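Urus Two-Arm Bench Cell

Products > Cells and enclosures > Urus

The Urus is a closed bench cell with two arms on one common front rail. It is made for labs and small workshops that handle light objects of mixed shape: balls, bags, baskets, toy fruit, rolls of tape. The cell is supplied by Runingate as a finished unit or as a kit. This page tells how the cell is built, how we set it up at delivery, and what the user should do to keep it in good order.

Order number: 1852
Delivery: assembled, or flat with arms packed separately
Next production batch: September

Frame and walls

The frame is made of aluminum extrusion. Both arms are mounted on the front rail, each on its own black plate. The plates are fastened with screws from above, so one arm can be taken off while the other stays in place. Please do not loosen both plates at the same time. The distance between the arms is set by us with a gauge, and if both are moved you will have to do the full alignment again.

The inner walls are covered with black sheet printed with white wavy lines. The sheet is held by tape on the back side and can be exchanged when it gets scratched. A plain white sheet is also available. Most customers stay with the waves, and we deliver them as standard.

The floor is a pale gray sheet with a marble pattern. It lies loose in the frame – lift it at the back corner to take it out. Clean it with a soft cloth and a little soapy water. Alcohol makes the surface dull after some months.

Wire baskets can be hung on the rails and posts to store small objects. Hang them high and close to the wall. After you hang a new basket, move each arm slowly by hand through its whole reach before you switch on the power.

Arms and grippers

Each arm has a two-finger gripper. The fingers are wear parts and are sold in pairs. A used finger should not be paired with a new one, as the object will then turn in the grip when it is lifted.

The arm cables run in flexible conduit from the wrist back to the shoulder. The conduit must have enough slack that it does not pull when the wrist is turned to its end position, but not so much that it touches the floor. This is the adjustment which customers ask about most. Our service technician Karim Benmoussa sets it in the following way:

Switch off the power and wait until the lights on the arm are dark.
Stretch the arm to the far back corner and turn the wrist fully to the left.
Open the clamp at the shoulder and let the conduit find its own position.
Close the clamp by hand, turn the wrist fully to the right, and check again.
Tighten the clamp. Do not use a power tool.

Electronics

The small boards are placed below the front rail, under the arm bases, behind a translucent panel. To reach them, remove the panel and put its screws in a cup. The connectors have a small lock on the side – press it before you pull. Never pull on the wires themselves.

If one arm does not answer after start, the reason is in most cases a connector that is not fully pushed in. Check this first, before you write to us for a new board.

Setting up on the first day

Put the cell on a table that does not shake. The table top should be at least 83 cm deep, with free space in front so you can reach the panel. Level the frame at the front rail first and at the back rail after.

Alignment of the two arms is done with a handover test. One arm takes a light ball from the floor, lifts it to the middle of the cell, and the other arm comes to it from the opposite side. We use a ball because a wrong height is easy to see on it. Repeat the test 7 times. If the ball is dropped, correct the zero position of the receiving arm and start the count again.

The full setup takes roughly 3 hours for one person who has not done it before.

Regular care

Every week: wipe the floor, clean the gripper fingers, look at the conduit for cracks.
Every month: check the screws of both mounting plates and the hooks of the baskets.
Every year: exchange the fingers, check the shoulder bearings for play, clean the ventilation holes in the shoulder housings with a dry brush.

Do not put oil on the joints. They are closed and filled for life.

Spare parts

Gripper fingers, pair
Conduit with clamp, for left or right arm
Wall sheet, wavy lines or plain white
Floor sheet, marble pattern
Translucent front panel
Mounting plate with screws

Spare parts are sent from our store in Zonov. For service visits and repairs of the shoulder unit, please contact our partner El-Sayed and give the order number of your cell.

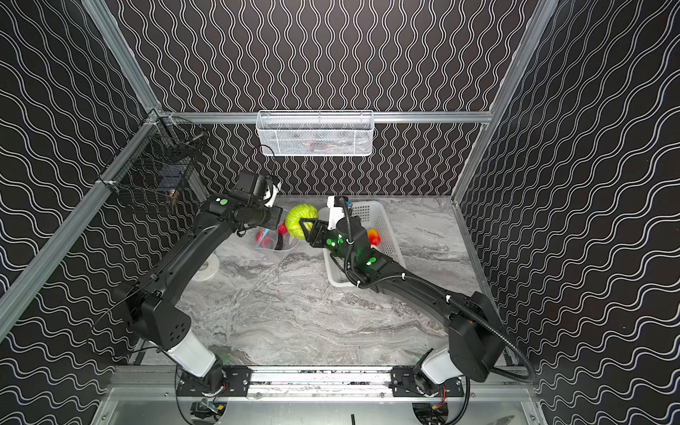
Urus cell with both arms at a lime-green ball, baskets hung on the frame.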